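杂物抽屉不需要被拯救

上个月搬完家，我在厨房最下面一格抽屉里又塞满了东西：胶带、卷尺、半管不知道还能不能用的胶、备用钥匙、两节不敢扔也不敢用的电池。吕雪莲来吃饭，想找个开瓶器，拉开一看，说了一句“你这里该整理了”，隔天就发来一篇很长的收纳教程，作者自称在Closuma做过6年的“居家秩序顾问”。我从头读到尾，越读越不服气。

教程的核心主张是：每件小东西都要有固定的“家”，家与家之间要有隔断，隔断上要贴标签。开工的第一步是“清空归零”，把抽屉里的一切全倒在桌上，按用途分类，逐件问自己它值不值得留下。作者说，大多数人做到这一步就会“看见自己的生活”。

我对这种句式一向警惕。一卷透明胶带放在木头桌面上，就是一卷透明胶带。你盯着它看半个小时，看见的还是胶带。 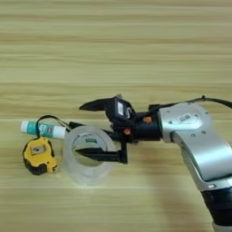
桌上的透明胶带、卷尺和一支白色与青绿色相间的管子

先说分类。胶带算什么？教程把它归在“包装”，因为寄快递要用。可是我家的胶带一年寄不了几回快递，多数时候是用来封米袋口，粘毛衣上的猫毛，或者把被风掀起来的窗户密封条按回去。卷尺归在“工具”，听上去没有异议，但我量东西从来不在工具箱旁边，都是站在客厅里，手机上开着某个柜子的商品页面，忽然要知道那面墙有多宽。至于管子，教程倒是承认麻烦：护手霜是管子，牙膏是管子，胶水也是管子，它建议“按使用房间归位”。那么我在厨房洗完碗涂、在书桌前也涂的那一支，该住哪个房间？作者的答案是买两支。

整篇文章读到后面，差不多每个难题的答案都是再买一点什么。买两支，买三卷，买一套可伸缩的隔板。文末推荐了Kundora的抽屉分隔盒，大号一组350元，外加一台标签打印机。我那个抽屉里所有东西加起来恐怕也卖不到350元。为了让一卷胶带住得体面，先给它盖一栋比它贵几十倍的房子，这笔账我算不过来。

有人会说，省下来的是时间。我也认真想过这个说法。教程里有个数字，说一个普通家庭每年花在找小物件上的时间是931分钟。这个数字从哪里来，文中没有交代，我姑且当它是真的。931分钟摊到一年里，一天两分半钟多一点。而按它的办法清空、分类、打标签、装隔板，作者自己说第一次需要“一个完整的周末”，之后每个季度“温习”一次，每次半天。周末两天，每天就算干八个钟头，是960分钟。还没有开始温习，我已经亏了。

当然会有人告诉我，秩序带来的不止时间，还有心情。这一点我没法反驳，心情是别人的。我只能说说我见过的情况。

我以前和埃罗拉，也就是Teodoro Herrero，合租过一套房子。埃罗拉是我们给他起的中文名，他自己很喜欢。他是那种会给调料瓶排队的人，抽屉里铺着绿色的防滑垫，剪刀、卷尺、胶带各有一个刚好合身的凹槽，都是他自己拿泡沫板抠的。好看是真好看，我带朋友回来都要拉开给他们看一眼。麻烦在于，凹槽只认得当初那一卷胶带。胶带用完了，超市里同样宽度的断货，买回来的新胶带大了一圈，塞不进去，于是在凹槽上面放了一阵子，后来旁边又多了一支胶，再后来那块泡沫板就被压在最底下了。从头到尾不到一个冬天。他并没有变懒，东西的尺寸变了而已。

这件事让我觉得，过分精确的收纳有个毛病：它假定家里的东西是不变的。可小东西偏偏最爱变。胶带越用越小，管子越挤越扁，卷尺倒是不变，可它总被人借走。
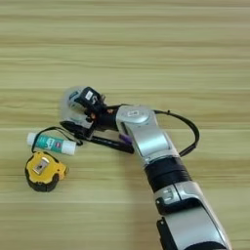
我也不想把话说得太满，好像乱才是正道。乱有乱的代价，我付过。有一年冬天房东要来验房，临出门前我找卷尺，翻了三个抽屉、一个鞋盒和一件大衣的口袋，最后在冰箱顶上摸到了。那天我确实在心里发过誓，要做一个有凹槽的人。誓言维持到晚饭。

后来我慢慢形成了一套很没出息的做法，跟教程对照着看，几乎条条相反。

东西不按用途分，按我会不会在夜里十一点突然需要它来分。会的，放最上面那层抽屉；不会的，随便。胶带、卷尺、剪刀都在“会”那一类，它们彼此毫无关系，住在一起也相安无事。

不用隔板。抽屉浅一点就行，浅到东西叠不起来，一拉开全在眼前。我现在这个厨房的抽屉太深，这是它乱的真正原因，吕雪莲看见的那堆东西有一半是因为深才掉下去的。我打算在里面垫一个旧鞋盒的盖子，把底抬高，不花钱。

胶带头要折一个角。这一条教程里居然没有。整篇文章讲了那么多归位的哲学，没有一句提到透明胶带最折磨人的地方，就是找不到头。你把它供在凹槽里，贴上打印的标签，拿出来还是要用指甲绕着圈刮。折一个角，或者粘半根牙签，比什么隔断都管用。

用一次就坏、就干、就过期的东西，比如胶，买最小支的。大支便宜是便宜，可我没有见过谁家把大支用完过。

至于“清空归零”，我劝人慎重。把抽屉倒在桌上是很容易的，三秒钟。可是倒出来以后，桌子就被占了，饭要端到茶几上吃，第二天加班，第三天下雨不想动，到了周末，抽屉是空的，桌子是满的，家里比原来多了一个乱的地方。我在新家就这么干过一回，Kiiskinen的那张餐桌足足让一堆零碎霸占了九天。如果一定要清，拿出三五样，看一看，该扔的扔，剩下的放回去，顶多一壶水烧开的工夫。下次想起来再拿三五样。这样永远清不完，我觉得也没什么关系。

我把这些想法写给吕雪莲，她回了我一长段，大意是我在替自己的懒找理由，并且举了她母亲的例子：老太太八十岁了，眼神不好，家里每样东西的位置几十年不变，摸黑都能拿到。这个例子很有分量，我想了一晚上。但我后来去她母亲家吃饭，特意看了看，老太太的针线、卷尺、胶布、橡皮筋全放在一个饼干铁盒里，没有隔断，没有标签，盖子都盖不严。几十年不变的是那个铁盒的位置。里面嘛，跟我的抽屉一样。

我跟雪莲指出了这一点。她说那不一样。我问哪里不一样，她让我先把菜吃了。

还有一件小事要补上。那篇教程底下有2,031条留言，我翻了前几页，晒照片的很多，抽屉一个比一个整齐，白盒子、白标签、统一的字体。有一条问得很朴素：“那遥控器放哪？”作者没有回。再往下有人推荐Grutico的磁吸收纳条，说可以把卷尺吸在冰箱侧面。我想起自己那年在冰箱顶上摸到卷尺的事，觉得也算殊途同归，只是我那次没有花钱。

鞋盒盖子我昨晚量过了，宽了两厘米，得剪。剪刀暂时没找到。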